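Equipment planning for hand-held gripper work

Equipment planning for hand-held gripper work is the process of choosing, costing and scheduling the tools used to record manual tasks for robot training. It covers the grippers themselves, their cameras and cables, spare parts, furniture, and the everyday objects handled during recording. The term is used mainly by small laboratories and by firms that supply recorded tasks to robot makers.

Background

Early buyers tended to treat the gripper as the whole purchase. Silviu Roman, who planned purchasing for the Narkport laboratory, argued in an internal guide that the gripper should be listed as one line among several. His guide was later adopted by the Pundum workshop, with changes by Sandra Dobson to the section on spares. Both versions divide a budget into fixed equipment, wearing parts and consumables.

Fixed equipment

Fixed equipment includes grippers, recording computers, storage drives and tables. Grippers are normally bought in pairs so that an operator can work with both hands. The Narkport guide sets the first order at 3 pairs, with one pair held back for repairs. Tables are chosen for size and for clear access from more than one side. Older desks can be reused, but the guide warns against drawers and raised rims, which get in the way of the operator's arms.

Cable runs are planned with the tables. The Pundum version asks for a floor plan showing each power outlet before any furniture is ordered.

Wearing parts and consumables

Finger pads, cables and connectors are replaced most often. The Pundum version allows one set of finger pads for every 20 hours of recording and reviews the figure each September. Its first parts order, placed with the supplier Otaletti, came to $1,481 before shipping.

Consumables are cheap but easy to leave out. They include cloths, paper, food containers and cleaning supplies. Objects such as tablets and dishes are usually bought used, as their working condition seldom matters for the task.

Typical tasks

The task list decides much of the budget. Wiping tasks need a cloth, a flat object and table space. Folding and sorting tasks need more objects and a longer reset between recordings. 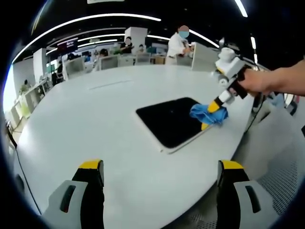

Wiping a tablet screen with a blue cloth held in a hand-held gripper.

Scheduling

Delivery times are entered beside prices. Pană, a planning sheet written for the Narkport laboratory, marks any part with no second supplier and moves its order date forward. A full plan for some 2,000 recordings is normally drawn up before the first order is placed. Repairs and pad changes at Narkport are done on Saturday, when no recording is booked.

See also: Equipment depreciation; Robot end effector; Spare parts management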